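Wiring up a 12 volt fuse box with two bus bars – which stud is which?

Posted by Moushumi Rathnayake

Hi all! I'm finally adding a proper fuse box to my old camper (a Graven conversion, if that means anything to anyone) and I've got myself confused before I've even crimped a wire. The box has three fuse slots along the top and three along the bottom, a little red LED for each one in the middle, and screw terminals on the top and bottom edges. So far so good. But then there's a big threaded stud with a nut on the left, a smaller stud on the right, and two metal bus bars with three screws each. No leaflet in the bag, of course.

My guess is battery positive on the big stud and all my grounds on the bars, but I'd love somebody to tell me that before I hook it up. I've only got 5 things to run: lights, water pump, fan, a USB socket and the radio.

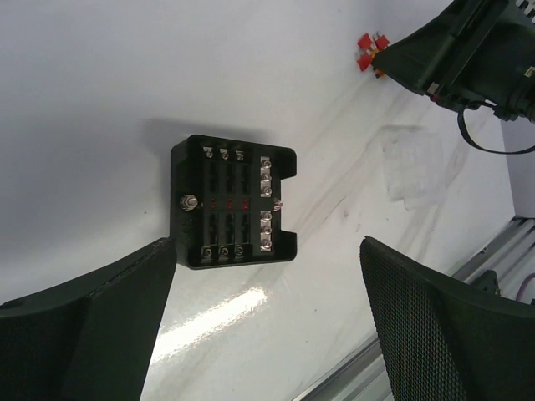
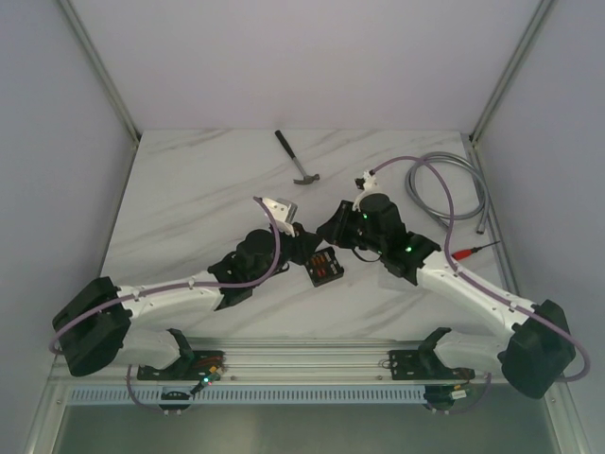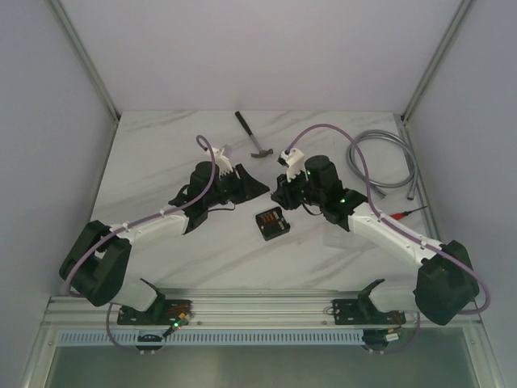 Also, do I need another fuse between the battery and the box, or is that overkill when every circuit already has its own? The run will be pretty short, under the bench seat and along the wall. My brother says skip it – my brother has also burned out two water pumps, so I'm asking you lot.

endale_van

Your guess is the usual layout. Positive in on the big stud, each screw terminal feeds one circuit, and the bars with the small stud are normally the negative side. Check it with a meter before you trust me, though. With nothing connected and a fuse in, you should get a beep from the big stud to that fuse's screw terminal, and no beep from the big stud to either bar. Check whether the two bars beep to each other too. If they don't, the small stud may only serve one of them.

And yes, fit the main fuse, as close to the battery as you can get it. The fuses in the box do nothing for the cable that feeds it. Size it for that cable, whatever the box is rated for.

Tarireck27

just put everything on the bars and see what lights up, worked on mine

Urow Pete

Please don't do what the post above says. Agree with endale_van on all of it. One thing to add on the LEDs – on most of these boxes they only come on when a fuse has blown and that circuit is switched on, so don't panic when they all stay dark. Mine had me pulling fuses in and out for an hour one night in December. Use ring terminals on the studs, and label your wires before the bench seat goes back on!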